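Sultstead House, Brotton - furnished let, inventory and safety check
Date of check: November 4, 2020

1. Smoke alarms. Three fitted, all sounded on test. The agent's sheet says "tested weekly". No log was produced, so I have marked this as a claim.

2. Small furniture. Listed as sound throughout.

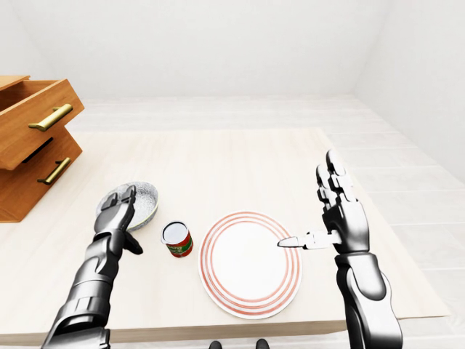 Item 2: two-drawer cabinet on the table, upper drawer partway open.

3. Boiler. Kultix service sticker on the casing dated February. Sticker present, certificate not. Ask again.

4. Windows. Restrictors on 7 of the upstairs windows. The back bedroom has none, whatever the previous report says. FAIL.

5. Handles and fixings. "All tight" according to the inventory. I would like to know who checked.
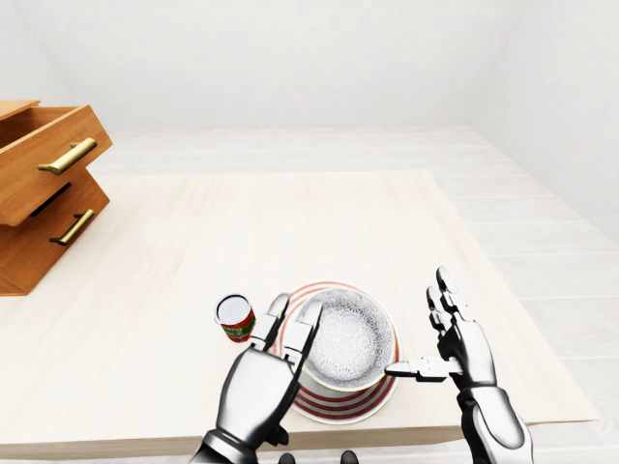
Item 5: gold-coloured bar handles, one to each drawer.

6. Electrics. Meter reading 1,676. Consumer unit labelled in pencil, half of it rubbed away. Relabel within 24 days.

7. Stairs. Loose rod on the fourth tread, reported before by Amegashie Lettings as "resolved". It moves.
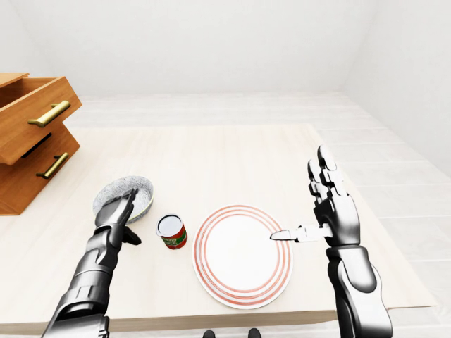
8. Trip and bump hazards. The hall runner has no grip underneath and the landing bulb is too dim to be much use. The inventory calls both "minor" - I don't. Drawers want the same attention: an upper one pulled out as far as the cabinet's, with a long bar handle across the front, is something to catch a hip or a sleeve on. Keep shut when not in use.

Result: not passed. Recheck items 3, 4, 6 and 7.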